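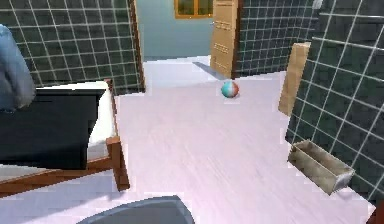 Nemard Holiday Lets: Summer Safety Checklist, Montoya House, Cikarville Road, Zondport
Inspection date: July 12, 2025
Previous inspection: January
Result: Pass, with work to do

Y = fine. N = not fine. C = fine if you read the comment.

1. SMOKE AND HEAT ALARMS

1.1 Alarm on each landing, tested with the button. Y
1.2 Heat alarm sounds and sets off the others. Y
Comment: It sets off next door's dog as well. The dog isn't on the form, though its response time was excellent.
1.3 Replace-by dates legible and not passed. C
Comment: Top landing unit expires next spring. Somebody has written "OK" on it in biro, which has no standing.
1.4 No alarm covered, painted over or taken down. N
Comment: Back bedroom alarm was in the bedside drawer with its battery beside it. Refitted and tested. This was also the case in January, and I used the same words then.

2. WAYS OUT

2.1 Front door opens from inside without a key. Y
2.2 Back door opens from inside without a key. N
Comment: Still a deadlock. The key hangs on a hook, and the hook is behind the coats. In a fire, guests would have to go through everyone's pockets. Fit a thumb-turn.
2.3 Stairs clear. C
Comment: Clear once I'd moved the ironing board. Please find it a home that isn't the third step.
2.4 Stair carpet firmly fixed. Y
2.5 Handrail firm along its whole length. C
Comment: Firm at the bottom, opinionated at the top. The upper bracket needs a longer screw and a proper plug. Whoever packed the hole with matchsticks should think about what matchsticks are for.
2.6 Torch provided and working. Y

3. ELECTRICS

3.1 Wiring report in date and copy on site. Y
3.2 Trip switches tested. Y
Comment: All the clocks now flash. I reset the cooker. The others can wait for a guest with patience.
3.3 Trip switches labelled. C
Comment: One is labelled "Upstairs (some)". One is labelled "Don't".
3.4 Plugs, leads and sockets free of damage. N
Comment: Bedside lamp, front bedroom, has brown marks round one pin. Taken out of use. I've cut the plug off, as a lamp I only labelled two years ago is now in the other bedroom.
3.5 No extension lead plugged into another. C
Comment: Two found behind the television and parted.

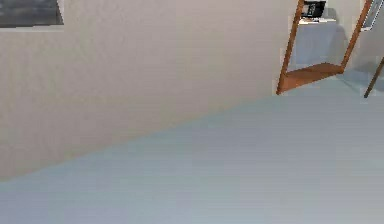

3.6 Outside socket has a cover that closes. Y
Comment: New since January. Thank you.

4. WATER

4.1 Hot tap temperatures checked. C
Comment: Bath was running too hot. Mixer valve adjusted and now within the limit. Kitchen tap has a warning label, half peeled, reading "CAUTION HO". I've left a new one.
4.2 Shower heads cleaned and descaled. N
Comment: The log says done. The shower head says otherwise. Soak it, then sign for it, in that order.
4.3 Little-used taps run weekly between bookings. C
Comment: Entries for the whole of spring are in the same pen, same slant, same coffee ring. I accept that this is possible.
4.4 Stopcock location shown in guest folder. Y
4.5 Meter reading. 1,052
Comment: Not a safety matter. The office asked.

5. WINDOWS, GLASS AND FALLS

5.1 Upstairs restrictors fitted and working. C
Comment: One stiff, freed with oil. One had been undone by a guest who wanted air. Done up again.
5.2 Blind cords short or cleated. N
Comment: Cord in the small bedroom hangs in a loop within reach of the bed. This is the one item on the form I'd drop everything for. Blind removed today. Don't rehang it until the cleat is on the wall.
5.3 Safety mark visible on low glass. Y
5.4 Bath mat non-slip. C
Comment: It was, once.
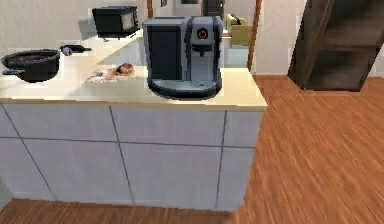 Saturnino Cordero
Property Safety Inspector, Nemard Holiday Lets

General remarks for the owners

The house is in decent order and you can keep taking bookings, apart from the small bedroom, which stays shut until 5.2 is sorted. Send me a photo of the cleat and I'll release the room the same day.

The thumb-turn and the handrail are wanted within 4 weeks. I've had one quote of 460 for both from a joiner in Zondport. You're free to get another, and free to do the handrail yourselves, provided no matches are involved.

The guest folder has grown to 40 pages. Fire instructions are on page 31, after the history of the lifeboat station and two opinions on where to buy crab. Move them to the front. Crab can follow.

Someone asked in January whether a candle in a jar counts as a naked flame. Yes.

Items carried forward: 1.4, 2.2, 2.5, 4.2, 5.2
New lamp for front bedroom: owner to supply, plug attached
Next full inspection: January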